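Last updated: July 18, 2019

This site uses cookies to remember your reading preferences. OK / Manage

The Block Man of Baxter Street

Ľubomír Matoušek does not want to be called a collector. Collectors, he tells me, have shelves with little lights in them. He has painted wooden toy blocks, and he has opinions about every one.

"A block that sits in a cabinet is a paperweight," he says, sliding a coffee toward me with the back of his hand. "You want it out on the table, where somebody can bump it."

He repaints and repairs old sets for families who can't bear to throw them out. The business is called Kastton, after a misspelling on his first invoice that he decided was cheaper to keep. A finished set costs 25 dollars, a price he has not changed since he thought of it, and his accountant has stopped bringing it up.

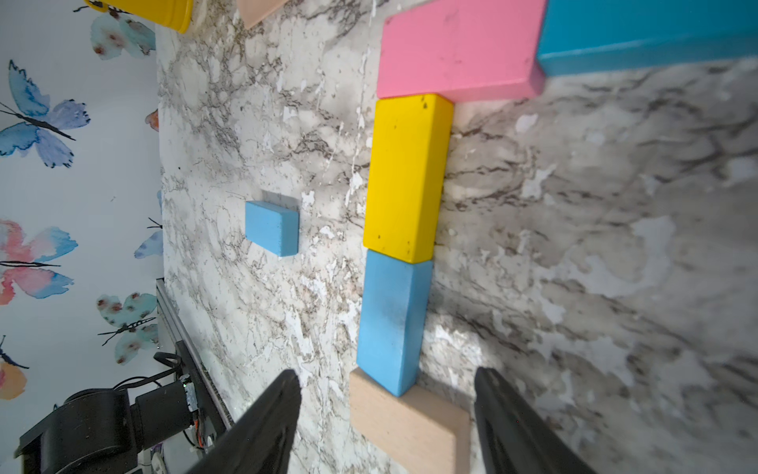
Kastton Toy Repair – Small Wood Department

Ask him about scuffs and you'd better have the afternoon free. The pink ones show everything, he says. Yellow is nearly as bad, and any little dark spot jumps out at you from across the room. Pale blue hides its sins until you put it next to bare wood.

"People bring me a block and say, look, it's ruined. It has a smudge. I have a smudge. My wife has let me stay."

He leaves at least one piece in a set unpainted when the family will allow it. His partner in the business, Spyros Tsolakis, thinks this is laziness dressed up as taste. Tsolakis handles the mail and the customers, and he remembers a woman who sent back a bare block with a note asking when the rest of her order would be done.

"I told her it was the natural finish," Tsolakis says. "She told me natural was what she had before she paid us."

The two of them met in February at a swap meet, fighting over a box marked 1449, which both took to be a catalog number. They split the box and the bill. Neither has ever found the catalog.

Their other long quarrel is over the table. Matoušek likes blocks on marble patterns, white with gray in it, where the colors carry. Tsolakis would put down felt and be done with the clatter. He lost that one. He also lost the one about butterflies on the walls, although he talks about it as if an appeal is pending.
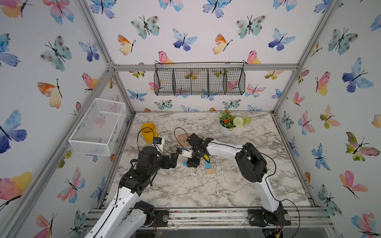

Blocks, bucket and flowers against the butterfly walls.

"First it was the butterflies," Tsolakis says. "Then a plant. Then a yellow bucket. I said, are we fixing toys or opening a tea room?"

Matoušek waits for him to finish, which takes a while. A child doesn't play with blocks in an empty room, he says. There is always a flowerpot in the way, or a basket, or something from the kitchen drawer that has been drafted as a bridge. He wants to see his colors up against all that. He once matched a blue perfectly on a clean bench and hated it the minute it got near anything green.

Hanging baskets he approves of, in theory. In practice he puts things in them and then asks Tsolakis where they are.

The small objects that aren't blocks are a sore point too. I ask about the scoop, peach-colored, with a paw print cut out near the end of the handle, and get two answers at once.

"It's a tunnel," says Matoušek.

"It's for a litter box," says Tsolakis.
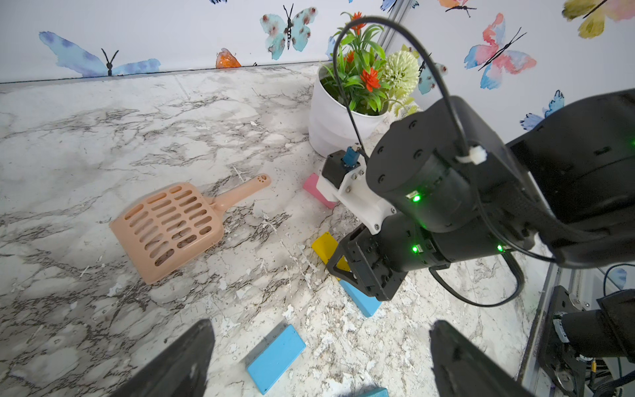
Should old painted blocks be washed before they're repaired?

Wipe them with a barely damp cloth and dry them right away. Soaking swells the wood and lifts the paint at the corners, and then you have a bigger job than the one you started with.

Matoušek gives that advice to everyone who calls, and he suspects that most of them go straight to the sink. He would rather get a dirty block than a fat one. "Dirt I can talk to," he says.

I ask what he'd do if the business ever got big. He looks at the table for some time. He'd like a better green. Tsolakis would like a door that closes – preferably with himself on the other side of it and the butterflies on this one.

2 comments | 2 shares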